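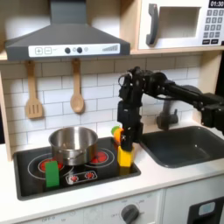

Spielküche mit Dunstabzug und Mikrowelle

Familien gesucht für eine Studie über zweisprachiges Spielen

Für unser Projekt Mollero suchen wir Familien, in denen zu Hause zwei Sprachen gesprochen werden. Wir möchten besser verstehen, wann kleine Kinder im Spiel von einer Sprache in die andere wechseln und welche Wörter sie dabei mitnehmen. Das Projekt wird von der Stiftung Kirkegaard finanziert und läuft an unserem Standort Tinbridge.

Wer kann teilnehmen?
Teilnehmen können Kinder zwischen drei und sechs Jahren, die seit mindestens einem Jahr regelmäßig Deutsch hören. Die andere Sprache ist frei. Es ist nicht nötig, dass das Kind beide Sprachen gleich gut spricht, auch Kinder, die in einer Sprache nur verstehen und noch nicht antworten, sind uns sehr willkommen. Geschwister dürfen gerne mitkommen, bitte geben Sie uns dies bei der Anmeldung bekannt.

Wie ist der Ablauf?
Es gibt 2 Termine im November, jeder dauert eine knappe Stunde. Beim ersten Termin spielt das Kind mit einem Elternteil, beim zweiten mit einer Mitarbeiterin, die nur Deutsch spricht. Es werden Tonaufnahmen gemacht. Zwischen den Terminen füllen die Eltern zu Hause einen Fragebogen aus, welcher auf Deutsch, Englisch, Türkisch und Polnisch vorliegt. Ein Test ist es nicht, und es werden keine Noten oder Diagnosen gegeben.

Was bekommen Sie?
Die Familie erhält nach dem zweiten Termin 100 Euro als Entschädigung. Die Fahrtkosten mit Bus oder Bahn werden gegen Vorlage der Fahrkarten zusätzlich erstattet. Auf Wunsch senden wir Ihnen die Ergebnisse der Studie in einer kurzen Zusammenfassung.

Datenschutz
Die Aufnahmen werden unter einer Nummer gespeichert, ohne Namen. Sie können Ihre Einwilligung jederzeit und ohne Angabe von Gründen zurückziehen.

Anmeldung
Bitte melden Sie sich bis 20.10.23 über das Kontaktformular an und nennen Sie das Alter des Kindes, beide Sprachen und die Uhrzeiten, die für Sie möglich sind. Wir rufen Sie dann zurück. Treffpunkt ist der Empfang, Raum 328.

Weitere Aufrufe
Vorlesestunde Stondora: Eltern mit Portugiesisch gesucht
Studentische Hilfskraft für Transkription (m/w/d)
Fragebogen zum Medienalltag in der Familie
Mollero: Rückblick auf das erste Projektjahr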